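Snack & Tea Crate, Ruawai Rooms
Set-up guide, section 2: floor crate
Updated July 29, 2022 (K. Hinds)

Replaces the old sheet taped inside the Pridau cupboard. Throw that one out.

Before you start

Get the crate, the refill bin and a dry cloth. Refill bin is on the bottom shelf, code for the cupboard is 3914. Lock it after, please.

Check the booking sheet for allergies. If there's a note from Bronwyn Cosgrove on it, follow the note, not this guide.

Placing the crate

1. Crate goes on the floor. Not on a chair, not on the window sill. Sill gets sun and the chocolate melts.

2. Long side facing the room. Low front so people can reach in without tipping it.

3. Keep it clear of the door swing and the walkway. If someone has to step over it, move it.

4. Wipe the inside. Crumbs in the corners, always.

CAUTION: Don't drag it. Lift with both hands, from the bottom. Wood scratches the smooth floor and Ewan Tawhiri has already had one patch redone.

Filling the crate

5. Tea boxes first. Stand them up along the back, names facing out. Peach on the left, Tazo next to it. Same order in every room so people stop asking.

6. Bags of chips etc. go behind the boxes, standing. Don't squash them down, they pop.

7. Flat packets lie low at the right hand end. Never on top of the tea.

8. Stop there. A full crate looks nice for ten minutes and then its a mess. Leave gaps.

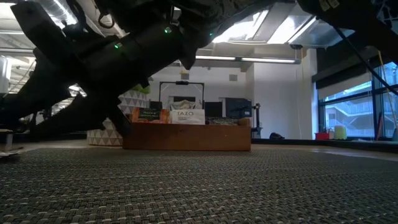 Checking the crate

9. Step back to the carpet and look. Can you read the tea names? Good. If not, turn the boxes.

10. Push each box lightly. If one falls forward, slide the snack bag in tighter behind it.

11. Check dates on anything opened. Opened tea goes in the tin at the kitchen end, doesn't go back in the crate.

NOTE: Boxes that are nearly empty, combine them only if it's the same flavor. Someone put mint in with the peach in the big room and we heard about it.

During the day

12. Look in at lunch. Top up from the refill bin only, not from another room's crate.

13. Trash out of the crate. People leave wrappers and used tea bags in there. Used tea bags stain the wood so get them quick.

14. Spill on the carpet: blot, don't rub. The weave holds onto it. Cold water, white cloth. Still there after two tries, call Hemi Rakena on ext. 901.

CAUTION: No hot water near the crate. Kettle stays on the counter, cups get filled there.

Packing down

15. Take everything out, bags first, tea last.

16. Sealed stuff back in the bin. Torn or soft boxes go to the staff room.

17. Wipe crate, leave it upside down overnight to air.

18. Write what's low on the reorder card. Brand and flavor both, "tea" is no use to anyone. Daltau order goes in at the end of the month, so for August get cards to Hemi Faulkner before then.

Missing somthing? Spare crates and liners are at Grodivlow, ask at the front desk. Take one, sign for it, bring the old one back if its cracked.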